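Finish tests, ash and beech offcuts
Jan 12, 2019

Cold in the shop again, and the oil was like treacle when I got in, so I stood the tin in a bucket of warm water and had a tidy while it came round. Found the missing card scraper! It was under the glue pots, slightly rusty, and I've put it in the drawer with the others.

Right, the boards. These are the offcuts from the Wirnthorpe timber (the refectory tabletops), all planed and scraped and then coated before Christmas. They've now had 19 days to cure, the longest I've ever managed to leave anything alone. Bogumił wanted to start poking at them last week and I hid them on top of the drying rack.

Board A, ash, three coats of Nekier oil, wiped off hard after each one. Lovely. It has gone a bit yellower than the bare wood but I like that on ash, it looks like something you'd want to eat toast off. Water ring test with the wet mug left overnight: faint ring in the morning, gone by the time I'd had lunch. The red wine was less happy. There's a pinkish shadow I couldn't shift with soap and I had to go at it with a grey pad and a dab more oil.

Board B, ash, same oil, but with Jara wax over the top. Feels gorgeous for the first day or so and then every fingerprint shows. The mug left a proper white ring and it's still there. I do keep wanting wax to be the answer on tables and it keeps not being. Fine for the box lids.

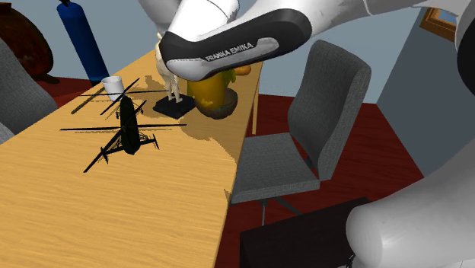
Honey-yellow grain on the long table (render), with shadow patches across the middle.

Board C is beech and it's my own fault. I got impatient and put the second coat on before the first had gone off, and it has stayed tacky in a band down one side. Scraped it back this afternoon. It clogged the scraper, then the sandpaper, then my mood. Will start again from bare wood, one thin coat, and leave it alone this time.

Note on tins, as Jordan asked: boards A and B were both done from tin 3202. Board C came out of the old tin with the dented lid, which had a skin on it like a rice pudding. I strained it through a pair of tights and told myself it would be fine. So I can't say for certain whether C is down to my rushing or down to the old oil, and the redo should come out of 3202 so that at least one of those is ruled out. The old tin has a cross on the lid now. Please don't use it on anything you like.

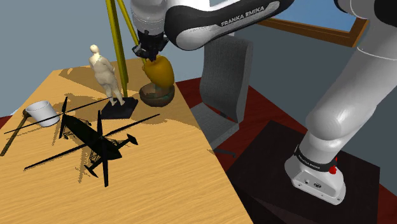
On the sanding question, I had a go at settling the argument between me and Bogumił about how fine to go. He says stop early, the oil needs something to grip. I've always carried on because I enjoy it (there, it's written down). So I took one end of a spare ash piece up to 2000 between coats and the other end right up to 4000, used wet with a bit of the oil, and left a strip in the middle straight off the scraper.

The 4000 end is silly smooth, like a pebble. It's also paler and a bit lifeless, and when I dribbled water on it the beads sat up nicely to begin with but it still marked. The 2000 end I honestly couldn't tell from it with my eyes shut. Jordan Pickering came through for the vac and got made to do the same test, and picked the scraped strip as the nicest of the lot! "Feels like wood," was the whole verdict. Bogumił Zalewska has been unbearable ever since.

So for the Wirnthorpe tops: scrape, one light going over with a worn pad, three coats of Nekier, no wax. I still want to try a fourth coat on the ends where the wine will inevitably go. End grain drank the first coat in minutes and then asked for more, and I didn't write down how many times I went back to it. Must do that next time.

Other bits. The Nirkberg extractor is making that whine again when it starts up. It settles after a minute or so, but I've cleaned the filter and it made no difference. Bearing, maybe? It did this in July as well and then stopped by itself, so I did nothing, and I'm half minded to do nothing again.

Oily rags are out flat on the line by the back door. Leave them there till they're stiff, please, and no scrunching them into the bin.

To do:
Beech board C back to bare, one coat, hands off.
Coffee and lemon juice on board A (other end from the wine).
More grey pads, we're down to the manky ones.
Ask Jordan if the clients mind the ash going yellow, and take board A along to show them.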